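Search this site Go Advanced search
Print this page E-mail this page

Household Help > Laundry and Clothes

How to fold a sweatshirt so that it fits in a small tub and the print does not crack?

Good evening to all. I hope this is the correct section. If it is not, please move my post.

I have two children and together they own too many sweatshirts. In our flat there is no wardrobe for them, only a shelf above the radiator, and on this shelf I keep 4 plastic tubs. Each tub should hold the sweatshirts and T-shirts of one child for one season. In January I bought the tubs and I measured the shelf very carefully, but I did not measure the sweatshirts, and this was my mistake.

My problem is in two parts.

First, when I fold a sweatshirt like my mother taught me (sleeves to the back, then in half, then in half again), the packet is too wide for the tub by the width of two fingers. If I push it in, the corners go up and the lid does not close. When I fold it one more time, it becomes thick like a loaf of bread and I can fit only a few.

Second, most of the sweatshirts have a print on the chest. Game characters, dinosaurs, one has a tractor. On the older ones the print already has a line across the middle, exactly where I always fold. My daughter noticed it and she was quite sad, because it went through the face of the dinosaur. I would like to not do this again with the new ones.

I have tried to roll them, but the rolls open by themselves in the night and in the morning the tub looks like somebody was searching in it. I have also tried a folding board from Bivent, which I borrowed from a colleague. It is made for the shirts of adults and it was too large for a child's size 8.

Is there a way to fold which makes a smaller packet and keeps the print flat? I am ready to practice. Thank you in advance for any advice.

Liepiņa

M. Cundley

Just roll them tighter. Put a rubber band on. I have three boys and nothing in my house has been folded since the first one was born, they wear it wrinkled and they are fine. Prints crack from the dryer anyway, not from folding.

Hafiz Rahman

Dear Liepiņa,

I was working for eight years in a shop for children's clothes, and there I folded sweatshirts for most of the day, so I can perhaps help you. Please do not use the rubber band. It leaves a mark in the fleece, and on a print it can stick when the shelf is warm. You wrote that yours is above a radiator.

The line in your print comes from the last fold. When you fold in half from bottom to top, the fold goes across the chest, and with children's sizes the picture is often big, so it is always in the way. You need to fold in thirds and keep the picture on the outside of the packet, on the top face. Then the hard folds are above and below the picture.

I do it in this way:

Put the sweatshirt on the table with the print down. Close the neck opening flat with your hand and pull the bottom edge straight. This takes a moment, but if the bottom edge is crooked, everything after it is crooked also.

Fold one side to the middle, until the edge of the print but not over it. You can feel with your fingers through the cloth where the print ends, it is more stiff there. Lay the sleeve straight down along the body. If the sleeve is too long, bend the cuff up again. Then do the other side the same. Now you have a long strip and its width is the width of the print plus a little.

Hold this strip against the tub before you continue. If it is too wide, open the sides and bring them in a little more. With a very wide print you cannot avoid a small bend at the edge, but a soft bend at the edge is much better than a hard one in the middle.

Then fold the bottom part up, below the picture, and fold the top part down with the neck. Turn the packet over. The print is looking at you and it is flat.

Put the packets in the tub standing, like books or like files in an office, with the neck side up. Do not put them one on top of the other. When they stand, there is no weight on the print, and your daughter can see which one she is taking and will not pull out the whole pile. Fill the tub until your flat hand can still go in between at the end. If you cannot put your hand in, it is too full.

Two more things. For the thick ones with fleece inside, press the air out with your forearm before you make the thirds. And if a sweatshirt has a hood, fold the hood down first on the back so it becomes a square, otherwise you will have a ball at one end.

For the washing, I agree partly with the answer before me. A hot dryer is bad for prints. I turn them inside out and wash at 30, and I let them dry on the rack. But the folding is also a reason. In the shop these clothes were never washed, and still we had lines on the ones which stayed folded wrong under a big pile.

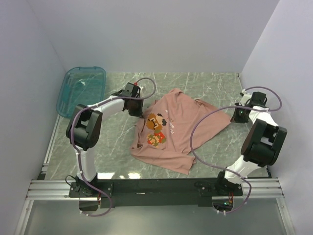 **Hafiz Rahman**

 The pink one with the mushroom figure is spread out, but it is still rumpled and it lies sideways. One side is bunched and the letters next to the figures go into the folds. If you start folding from this, all the creases will be pressed inside the packet. First turn it so that the neck is away from you, pull the sleeves out to both sides, and pass your hand from the middle to the outside until the letters can be read. After that you turn it print down and begin with the steps I wrote.

A tub near the corner of the table is a good place for it, because you can compare the width without walking to the shelf. With a print like this one, where there are two figures one below the other and also letters, measure from the outer edge of all of it together and not only from one figure.

In the beginning it will take you maybe a few minutes for each piece. Do not worry about this, the hands learn it.

Brinach

I use the same thirds as Hafiz, with one small difference. I cut a piece of cardboard from a cereal box to the inside width of my tub, less one finger, and I lay it on the back of the sweatshirt before I fold in the sides. Then every packet has the same width and I do not have to think. When the sides are folded I pull the cardboard out from the bottom. It is free and better for small sizes than the boards which one buys.

For the rolls which open in the night: if the tub is completely full they stay closed, but then you have again the problem that the child pulls out one and three others come with it.

Liepiņa

Thank you to everybody and especially to Mr. Rahman for so much writing. I did one tub this evening with the cardboard and the thirds. The lid closes. The dinosaur already has his line, but the tractor is flat and it stands in front. I have one more small uncertainty: for the sweatshirts with a zipper, do I close the zipper before folding or leave it open?

Hafiz Rahman

Close it, and lay the metal piece down flat so it does not press on the next one.

This topic has been viewed 3000 times.
Last updated: January

Print this page E-mail this page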